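Board index > Data collection > Handheld collection
Topic: How many of your demos do you throw away? (and rubber pads)

itziar_a
Posted 3 March 2022, 9:12
Hello to everybody. I am new in this forum but I have read it during all the winter. We are a small group at Peñalver and we collect demonstrations with the hand-held gripper for a policy that must place small parts into a fixture. Until now we have 255 demonstrations of the first task. I reviewed them this week with my colleague Milagros Marín and we do not agree which ones are good.

My rule is that a demonstration is good if the part ends in the fixture. Her rule is more strict. She wants to delete every one in which the person hesitates, or closes the fingers and opens them again before the real grasp. With her rule we lose a very large portion of the work.

So my question is in the title. How many do you throw away, and by which rule? Also a second question, smaller: do you change the rubber pads of the fingers on a fixed schedule, or only when they slip?

Thank you in advance,
Itziar

rmoncrieff
Posted 9:40
Welcome. Keep the hesitations if they end in a clean grasp. Throw away the ones where the operator looks for the part with the gripper, like when you search for your glasses on the night table. The policy will learn the searching and it will do it forever.

Pads: when they slip.

Ross

tornillo_flojo
Posted 10:05
I disagree with Ross about the hesitations. We trained twice with the same settings, one time with the pauses inside and one time with the pauses removed. The policy with pauses stopped over the part and stayed there. It was not dangerous, but you stand in front of it for a whole minute and you want to push it with your hand.

We do not delete the demonstration, we cut the still part out of it. A small script looks at the speed and removes the frames where the gripper is almost not moving. You save the example and you lose the pause. Be careful to leave the frames where the fingers are closing, because in those the hand is also still! I made this mistake in August and the result was a policy that arrived to the part and never grasped it.

rmoncrieff
Posted 10:22
Cutting frames changes the timing, and then your speed is false at every cut. I would not do it for anything with contact. For a simple pick and place, fine.

tornillo_flojo
Posted 10:31
For anything with contact I also would not do it. She said small parts into a fixture. It depends how tight is the fixture.

itziar_a
Posted 11:15
It is quite tight, I should have written it. The part has two pins and they must enter together. So the last centimeters are contact and the first movement is free. Maybe we can cut only in the free movement?

Milagros asks me to add that she is not so strict as I described her. She accepts one hesitation.

jmelendez
Posted 11:48
Good morning. I work with Musetti on a similar problem and I want to give an opinion a little different from the two before.

Before you choose a rule for deleting, look at who made the demonstrations. When we separated ours by operator we saw that most of the bad ones came from the first 20 that each person recorded. After this, the hand learns the tool and the quality is stable. So our rule is very simple now: the first 20 of each new person are practice, they go to a different folder and are never used in training. We stopped to argue about single cases, and that was worth more to us than the lost data.

The second thing is the start of the recording. Many of our operators pressed the button with the gripper already over the part. Then the policy knows only how to begin from there. Ask them to begin from different places on the table, also from places where no part is near, with the fingers fully open.

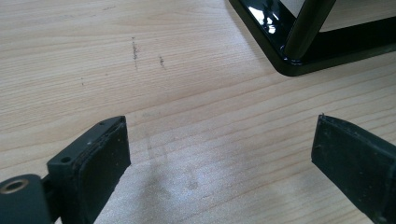

After that they should approach with one continuous movement and not correct the angle at the end. If the angle is wrong, it is better to stop the recording and begin again. I tell people that a new recording costs less than a strange wrist movement which stays in the data.

About the pads I do not agree with "when they slip". When they slip it is already late, and you have a week of demonstrations where the person is pressing harder to compensate, without knowing it. We wipe them each morning and write in the log when a pair is changed.

Jacinto

rmoncrieff
Posted 12:10
The practice folder is a good idea, I will steal it. On the pads we will not agree. I have used one pair for 3050 demonstrations and the grasp success on the robot did not go down. Your parts are oily maybe?

jmelendez
Posted 12:26
Yes, they come with a film of oil from the machine. If your parts are clean, then I accept your method for your parts.

yprieto
Posted 14:02
One question for Jacinto. If the operator begins far from the part and the part is not in the view of the wrist camera, what is the policy supposed to learn from those first frames? We tried this at Rakness with only one camera and the robot moved in the average direction, which was the direction of nothing. We had to go back and record again with the part always visible at the start, even if only in a corner.

jmelendez
Posted 14:30
This is a fair objection. In our case the part is always in the same half of the table, so the first movement has a sense. If your part can be in any place, I think you are right and it should be visible, or you need a second camera. I should have said it in my message.

tornillo_flojo
Posted 14:41
Or you give the model some history of the previous frames. But then you will have other problems, and this thread will become long.

yprieto
Posted 14:55
We tried also this. Yes, other problems.

Itziar, another thing about your fixture. Do you move it between recordings? If it is always screwed in the same place, the policy can ignore the camera for the insertion and simply go to the position it remembers. Ours did it with a Breven fixture and we only noticed when somebody cleaned the table and put it back a finger away from where it was.

itziar_a
Posted 16:20
Thank you to all, this is much more than I expected for one day.

We did not move the fixture. It has been in the same position for the 255. I read Yolanda's message aloud in the office and there was a silence.

For the moment we decided this. The first 20 of each person go to the practice folder. We cut pauses only in the free movement, and nothing after the part is near the fixture. The fixture will be moved every morning and also after lunch. For the start we will keep the part visible, as we have only the wrist camera. The pads we will wipe, because our parts have also some oil, but I will not throw away a pair that works, they are slow to arrive.

I still do not know what to do with the demonstrations in which the first pin enters and the second one needs a small push. Milagros says delete. I say this is exactly what the robot will need to know.

rmoncrieff
Posted 16:34
Keep them. That is recovery, and you can't get it from the perfect ones.

tornillo_flojo
Posted 16:50
Keep them, but give them a label, so that you can train with and without.

jmelendez
Posted 17:05
I would delete the ones where the push is strong and keep the others. If the person needed force, the part was not aligned, and the robot will repeat the force without having the feeling of a hand.

itziar_a
Posted 17:18
Three answers and three rules :) We will begin with the label. I will write again when the first training is finished.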